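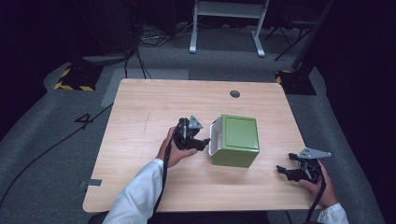

Attachment 1: table, green box right of centre

Ticket: Wireless drops out in meeting room, Ulberg office
Opened: Oct 21, 2018
Reported by: Lovisa Nordin
Priority: Normal
Status: Monitoring

Problem as reported
Laptops in the Ulberg meeting room lose the wireless network during calls. The connection comes back without anyone touching it. Wired machines on the same floor are not affected. Started in September, after the Lirnard access point in the hallway was replaced.

Log

Entry 1
Checked the controller. Clients in the room show 26 disconnects over one working day, all from the hallway unit. Signal at the time of each drop was good. Ruled out range.

Entry 2
Updated hallway unit to current firmware and restarted it. Drops continued, same pattern.

Entry 3
Compared settings with the Šimek office, which has the same model and no complaints. Channel selection at Ulberg was set to automatic with a recheck interval of 800 seconds. Šimek uses a fixed channel. The controller log shows a channel change at Ulberg within 2 seconds of most drops. Older laptops do not follow the change and have to rejoin.

Entry 4
Fixed the 2.4 GHz radio to channel 6 and the 5 GHz radio to channel 44. Turned off the recheck. Asked Lovisa to forget the network and join again on one laptop, leaving the others as they were, for comparison.

Entry 5
No drops on any laptop after 9 hours of use. Rejoining made no difference. One printer was still holding an old address; released it from the DHCP table.

Outstanding
Cikico to confirm whether their default template still ships with automatic channels. Other sites on that template have not been checked. Leave ticket open until they reply.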